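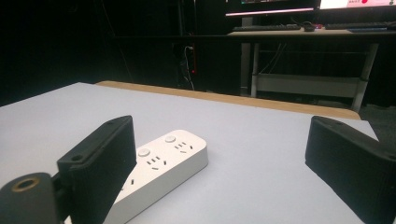 Brivero swaps its breakfast tray, and I got to eat it first

April 4, 2019

If you fly Brivero out of Bendon on the early departure, you know the breakfast. Rubbery omelet, one sad sausage, a roll that could chip a tooth. I've complained about it on this page more than once (sorry, regular readers), so I was pretty happy when the airline asked me over to its catering kitchen to try what's replacing it.

The new menu starts at the end of April on all morning flights over three hours, in both cabins. The big change is that the omelet is gone completely. In its place you get a choice of slow-cooked fava beans with cumin and lemon, or baked eggs in tomato sauce with peppers. Both come with warm flatbread from Mahrous, a family bakery ten minutes from the airport that I'd already been buying from for years!

Mahmoud Fawzy runs the kitchen, and he told me he went through 118 versions of the two dishes before he had something he'd put his name to. Most of them tasted fine on the ground and then like nothing at all upstairs, where dry air and low pressure dull your sense of salt and sugar. His fix was more acid and more spice, plus a spoonful of pickled onion on the side that I'd happily eat out of the jar.
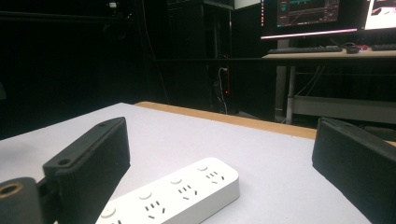

He also had to work around the ovens. Brivero's planes carry the older convection type, and they run hotter at the back than at the front, so anything with a dry edge comes out burned for some rows and pale for others. Beans and sauce don't mind much. The bread was trickier, and they ended up wrapping it in packs of two so the steam stays in. Mine was soft all the way through, though I should say I was eating it about twenty steps from the oven and not in seat 31B with somebody's elbow in my ribs.

The kitchen is turning out 1,728 breakfasts a day right now and expects to go up to 2,000 by summer. They've brought in new tray carts from Stuster to handle it, lighter than the old ones and a lot quieter on the tile. I pushed one up and down the corridor for longer than anyone needed me to.
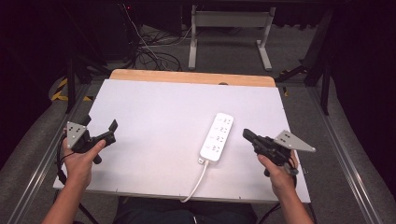
A gripper in each hand, with a white four-outlet power strip on the tabletop between them.

What about everything else on the tray? The fruit cup stays, minus the melon (hooray). Yogurt is now plain with a little pot of date syrup, so you can sweeten it or not. Coffee hasn't changed, and I did ask. Fawzy laughed and said coffee belongs to a different department.

Special meals are getting some attention too. The bean dish is vegan as it stands, so vegan passengers on the morning flights won't have to order ahead anymore. Gluten-free still has to be booked a day before, and those trays come with a rice cake in place of the bread. I tried one. It's a rice cake.
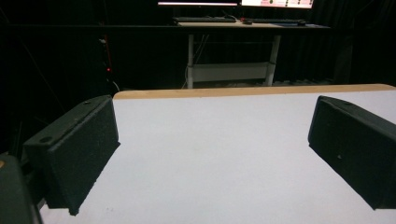 Black gripper fingers angled in over a white tabletop.

Before signing off on the menu, Brivero handed out test trays to 274 passengers and asked them to fill in a card. The eggs came out ahead, but only just, and the most common comment was a request for more bread. I'm with them on that one. For now it's one pack per tray, and the crew will hand out any extras once everybody's been served, so be nice and ask.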